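The Dishes Can Wait

Jul 3, 2026

Every October for as long as I have been paying attention, somebody promises me a machine that will do my housework by the following October. I have a drawer of these promises. Last fall's came from Zastedby, which sent out a brochure with a couple laughing on a couch while something tidy and white loaded their dishwasher. The couple looked very rested. I wanted to know who had scraped the plates.

My view, for what it's worth, is that we are much closer than the cynics say and nowhere near as close as the brochures say, and that the distance left is made up almost entirely of boring stuff. Picking a thing up off a table, for instance. A toddler does it before breakfast, usually with something you didn't want picked up. For a machine it is a day's work for several people with graduate degrees, and it starts with two fingers and a bare surface.

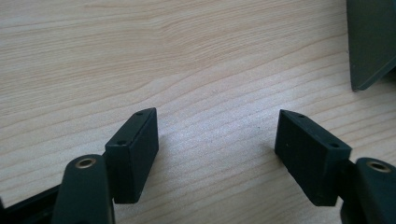 Can a robot clean a kitchen yet?

Parts of one, on a good day, if the kitchen holds still. Wiping a flat counter is within reach of several machines I have watched. Deciding that the brown spot is a burn mark, and can be left alone after the third pass, is still a job for whoever pays the mortgage.

I went to see the Waaka at a home show in Seltska in the spring. It folded 18 towels while I stood there, and it folded them well, better than I do. Then the demonstrator handed it a fitted sheet at the request of a woman in the front row, and the mood changed. The arms went up, the arms came down, the sheet became a kind of nest. I have never felt so warmly toward a machine. The woman got a round of applause and a tote bag.

Shop floors are a different matter, and people who lump them in with kitchens are comparing a bowling alley to a jungle. At the Redell plant, where I once spent a summer putting caps on things, a machine now puts the caps on things. It does 2,000 in a shift and doesn't ask to swap for the early break. But the bottles arrive standing up, all the same height, in a line. My kitchen has never once presented me with anything in a line. When the bottles fall over, a person still walks across and stands them back up, and that person's job is the one I would look at if I wanted to know how the future is going.

Soft things are harder than stiff things, and things you have to hold in order to use on something else are harder again. A box only has to be moved. A scrubber has to be picked up the right way around, kept from twisting, and then pushed against a pan with enough force to shift the egg and not enough to launch the pan. You and I do this while arguing with the radio.
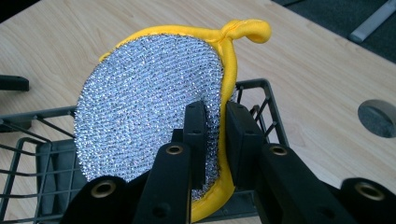
The price is the other thing that gets skipped in the brochures. The cheapest plan I was quoted was 300 dollars a month, with a 15 minute setup call that I was advised to take in a well-lit room. For that money I can get a human being every other week who knows what to do about grout, and who will also tell me that my vacuum is dying, which no machine has yet had the nerve to do.

I don't say any of this to be gloomy. I'd take the robot tomorrow if it did only the pans and did them badly, because I also do them badly and would like the company. What I object to is the couch. Sell me a slow, clumsy thing that gets one chore mostly right and I will clear a shelf for it. Tell me how often it drops a mug. Tell me what it does when the cat sits on it. I asked Zastedby both questions by email and got back a link to the brochure, the one with the couple, who by now must be extremely rested.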